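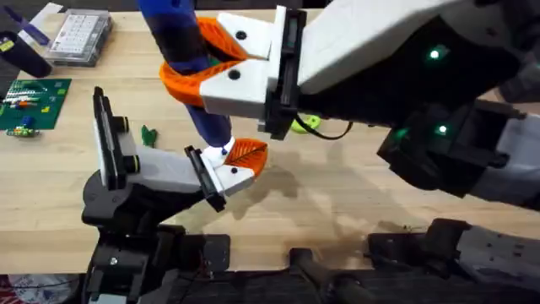 Clakel two-arm bench set: what to plan for

If your team handles socks, gloves or other soft goods, this is the set we get most excited about. You get 2 arms, a parallel gripper for each, and orange ribbed finger pads that bend as they close on fabric. One arm can hold a sock up by the middle while the other meets it at the toe, and it's a joy to work with!

Budget notes
Bench set, complete: $1,516 a month on lease
Spare finger pads, pack of 4: $230
Table: not included

Order one pack of pads with the set. They're the part you'll want to swap as you try new fabrics – and a pack on the shelf keeps the bench busy. A plain wooden table is fine. Leave plenty of open top in front of the grippers and move tools and cases to the far side.

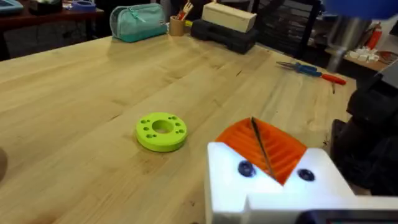
Gripper with orange pad over a wood tabletop, lime-green ring in the open area.

For lead times and floor plans, write to Rozália Lengyel. Lease questions go to Jenő Somogyi.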